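3.2 Was uns die Handgreifer gekostet haben

Beim Budget haben wir uns ziemlich verschätzt, das gebe ich gern zu. Ein Paar Handgreifer stand mit 2.355 Euro im Plan, Ersatzfinger hatte ich glatt vergessen – und gerade bei Textilien will man welche in der Schublade haben! 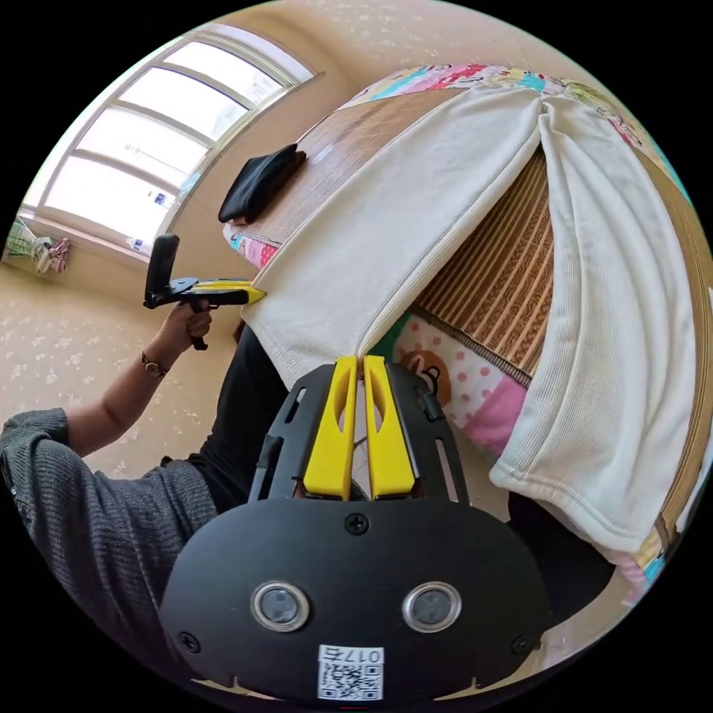 Abb. 4: Weißes Tuch auf dem Bett, mit zwei Handgreifern gefasst.

Syafiqah Ngui hat dann bei Elico nachverhandelt und elf Fingersätze dazubekommen. Für die nächste Runde (Bestellung im November) planen wir 1.000 Euro Reserve ein.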